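We use cookies to remember your reading level and text size. Accept / Settings

How Does a Robot Learn to Put Away a Cup?

By Rutilio Salinas
Tuesday, August 15, 2023

If you have ever bought a smoothie, you know the fun part. The fruit goes in the blender, the blender makes a lot of noise, and somebody hands you a drink. The less fun part comes later, when all the cups and bowls have to be rinsed, turned over and put where they belong. In a busy shop that job comes back again and again all day long.

A company called Bivska has made a robot kit for this job. The kit is called Larkitz. It has two arms, a camera and a computer the size of a shoebox. It costs $3137, and it is meant for small cafes and juice bars. I went to Grorkport to see one at a juice bar named Olatunji, and I spent two afternoons watching it and asking questions. This article tells you what the kit does, how it learns, and what it still can't do very well.

What is in the box?

The Larkitz arms clamp to the edge of a counter. Each arm bends in six places. Your own arm bends at the shoulder, the elbow and the wrist, and some of those joints can bend more than one way, so your arm and the robot's arm can do a lot of the same moves.

At the end of each arm is a gripper. A gripper is the robot's version of a hand. The one on the Larkitz has two flat fingers with rubber pads. It can open, close, and feel how hard it is squeezing.

The camera sits on a pole between the arms and looks down at the counter. The computer goes on a shelf, away from splashes. There is also a big red button. When you press it, both arms stop moving. Every robot that works near people should have a button like that, and everybody who works at the counter should know where it is.

What is the job?

Before we talk about the robot, think about how a person does the job. You pick up a cup. You rinse it and tip out the water. You turn it upside down and set it in a tray with the other cups. It seems like one easy thing, but it is really a string of small things, and your brain does most of them without telling you.

Your eyes find the cup. Your fingers find the handle, or the rim if there isn't a handle. Your wrist turns. Your arm reaches out over the tray, and you look for a gap. Then you lower the cup and let go at the right moment. If you let go too soon, it drops. If you let go too late, you might tip it over or pull it back out again.

Cups in one shop don't always match, either. Some are small and some are big. Some have handles, and the handles may point in different directions. A bowl has no handle at all, so you use two hands, one on each side.

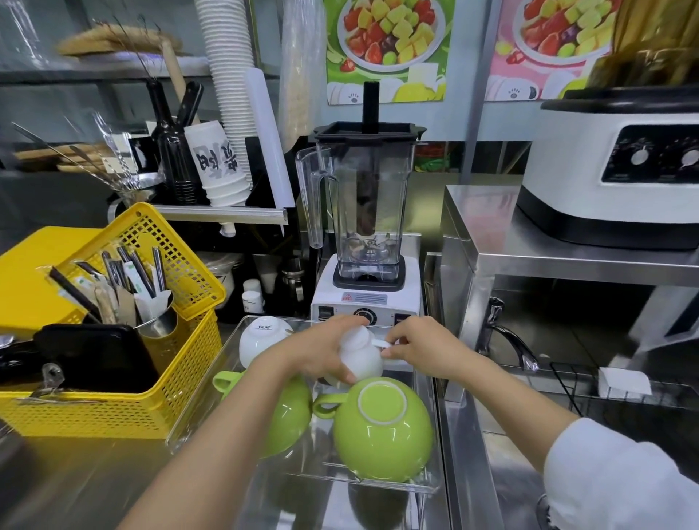 Hands at work at a drink counter and its sink

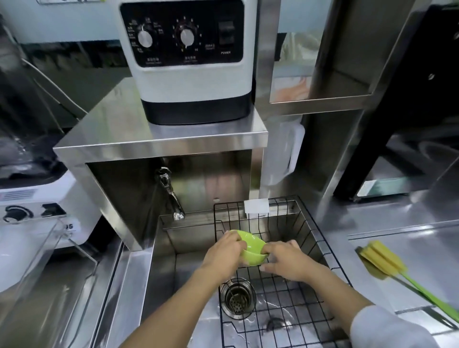

A robot has to be taught every one of those small steps. There are two main ways to do it.

Teaching way one: write it all down

The older way is to write instructions in computer code. Move the arm forward this far. Turn the wrist this much. Open the gripper. Robots in car factories have worked like this for a long time, and it works well there. Every car door arrives in the same place, facing the same way, and the robot can make the same move all day.

A drink counter is different. Cups get left all over the place. Someone sets down a spoon where there wasn't a spoon before. If the robot only knows one exact move, it will make that move even when the cup is a few inches to the left, and it will grab nothing but air.

Teaching way two: show it

The newer way is to show the robot lots of examples. This is how the Larkitz learns. Bivska began with 1472 recordings of people picking up cups and bowls, turning them over and putting them down. The computer went through the recordings and looked for patterns. When the cup is here, the hand goes there. When the handle points left, the hand comes in from the left.

You learned to catch a ball in much the same way. You didn't do math. Somebody threw the ball, you missed, they threw it again, and after a lot of throws your hands started to be in the right place.

When a shop buys a Larkitz, the people who work there give it more examples with their own cups. You hold the robot's arm and gently move it through the job, like helping a toddler hold a crayon. At Olatunji they did this 200 times over three days. The workers told me it was boring, and that the radio helped.

Why upside down?

You may wonder why the robot has to turn the cup over. Water runs down, so a cup that is upside down can drip out, and dust can't fall into it. Turning it over is one of the hardest parts for a robot, though. While the cup is turning, the camera sees it from a new side every moment. The handle may go behind the gripper and disappear. The computer has to keep guessing where the handle is until it comes back into view.

Clear things make it harder still. A camera sees light that bounces off an object. With clear plastic, a lot of the light goes straight through, so the camera sees whatever is behind it. The wall of a clear tray can be nearly invisible to a robot. The Larkitz comes with a roll of orange tape so you can mark the top edges of clear trays and boxes. I think that is a sensible answer, even if it is a bit funny to see tape in a kit that costs this much.

Shiny metal is a problem too. A steel sink can reflect a cup, and then the camera sees two cups where there is only one. On my first afternoon the left arm reached for a reflection. It touched the metal, felt that something was wrong, and backed up. Then it tried again and got the real cup.

How well does it do?

The Larkitz is slow. A person who is used to the job can rinse a cup and put it down in a few seconds. The robot took much longer than that with every cup I watched. It stops before each grab to look. It stops again before it lets go.

It is also careful. I didn't see it break anything. The rubber pads feel when a cup starts to slip, and the gripper squeezes a tiny bit more.

It was best with medium cups that have a handle. Small cups were all right. Bowls were the weak spot. Both arms have to work together to hold a bowl, and if one arm is a little late, the bowl tilts. Twice it put a bowl down on its side, and a worker had to fix it. Bivska says an update for bowls is coming. I can't tell you if it will work, as I haven't tried it.

It does not scrub. It can hold a cup under running water and turn it around, and that is all. If there is dried banana in the bottom of the cup, the banana stays there. Someone still has to use a brush. It can't turn the faucet on or off either, unless the shop has a faucet with a sensor.

Will it take someone's job?

Children often ask me this when I write about robots, and it is a fair question. At Olatunji the same people work the same hours as before. They load the dirty cups next to the robot, they scrub the sticky ones, and they check the tray. They told me they have more time to cut fruit and talk to customers. Another shop might decide to hire fewer people. The robot doesn't choose that. The owner does.

Should a shop buy one?

For a shop that mostly uses paper cups, no. There would be very little for it to do. For a shop with plenty of cups that have handles and enough room on the counter for two arms, it could be useful, as long as nobody is in a hurry. I would wait for the bowl update before buying it for a place that serves food in bowls.

Try it yourself

You can find out what the robot is up against with a plastic cup, a baking pan and a pair of thick mittens. Put the mittens on and close one eye. Pick up the cup by its handle, turn it over and set it in the pan. Now ask someone to move the pan while you aren't looking, and do it again. After that, try a plastic bowl. Stop and look before each move, as the Larkitz does, and see how long it takes you.

Some words to know

Gripper: the part of a robot arm that holds things.
Joint: a place where an arm bends or turns.
Sensor: a part that notices something, such as light, heat or touch.
Code: instructions written for a computer.

Contact the editors | © 2023 | Back to top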